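Cómo llegué por fin al nivel 40 de minería en Flostholm (y lo que haría distinto)

23 mar 2025

¡Hola otra vez! Os debía entrada desde diciembre, lo sé, pero es que este juego me tiene comida la cabeza. Lo dejé abandonado en el nivel 31 porque me aburría como una ostra picando cobre junto al puente, y hace un par de semanas volví a entrar "solo a mirar". Ya, claro.

La cosa es que yo estaba entrenando fatal. Me iba a la cantera de Sasico, llenaba la mochila y volvía andando al banco, todo el camino, con los lobos detrás. Un horror. Lo bueno está en las cuevas de Dinu, que tienen un baúl justo en la entrada (¡en la entrada!) y vetas de hierro que reaparecen rapidísimo.

Para que os hagáis una idea, en una tarde tranquila, con la radio puesta, saqué 104 lingotes y todavía me dio tiempo a cenar a mi hora.
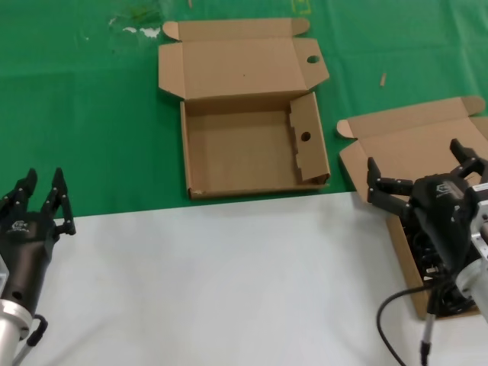
Qué llevar a las cuevas

Pico de acero como mínimo, el de bronce ni lo intentéis. Dos o tres panes por si os pilla una araña, una antorcha de repuesto y el resto de huecos vacíos. La armadura la dejo en el baúl, que pesa un montón y te quita energía al correr.

Dónde vender

Yo lo vendía todo en la herrería de Sasico y me pagaban una miseria. En el mercado de Beltel me dieron 3705 monedas por la primera tanda, y con eso me compré el pico bueno y una capa verde feísima que me encanta. Eso sí, id por el camino del norte, que por el pantano me mataron dos veces y perdí media mochila.

Ahora quiero llegar al 61 para abrir la galería de plata. Si alguien sabe si se puede entrar sin haber hecho la misión del farero, que me lo deje en los comentarios, porque esa misión la tengo atravesada y no encuentro la dichosa llave por ningún lado.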